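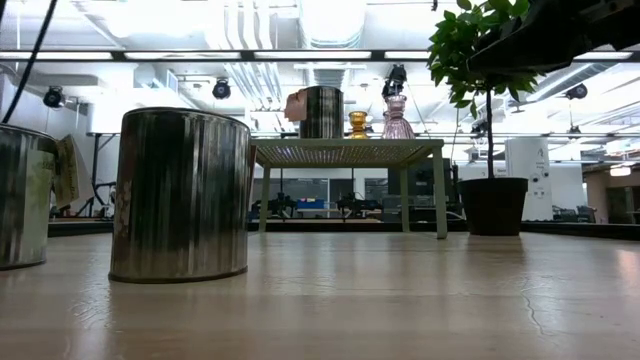

Cleaning up old metal cans for a shelf or side table

Big ridged cans with some wear on them look good next to glass and plants, and they cost next to nothing. Nanna Vídalín wrote the first version of these steps for the Skonard shop page. I have changed a few after doing 12 cans of my own in February.

What you need
Dish soap, a soft brush, old towels, fine steel wool, clear matte wax and stick-on felt pads.

1. Check what the can held. Food cans are fine. Leave anything that held paint, fuel or pesticide alone.

2. Run a finger near the rim, wearing a glove. A rolled rim is safe to handle. If the lid was cut out and left a sharp edge, press it flat with pliers.

3. Decide about the label. A torn one can stay if you like the look – brush a little thinned white glue under the loose parts and press them down. To take it off, soak the can in warm water for 50 minutes and peel slowly.

4. Wash inside and out. Work the brush along the ridges, then towel dry and leave the can upside down overnight.

5. Rub loose rust with the steel wool. Stop when nothing more comes off on your glove. Dark streaks and scuffs can stay.

6. Wipe on a thin coat of wax, wait 7 minutes, and buff.

7. Stick three felt pads on the bottom, more if the can is going on a glass top.

Setting them out
Put the largest can at the front on the main surface and a smaller group on a low stand behind it. A mesh-top plant table works well. Colored glass vases go nicely beside the dull metal, a tall one toward the back and a short one closer to the can. Keep a potted tree off to one side on the main surface, with a saucer under it.

Wax again once a year if the cans are in a damp room.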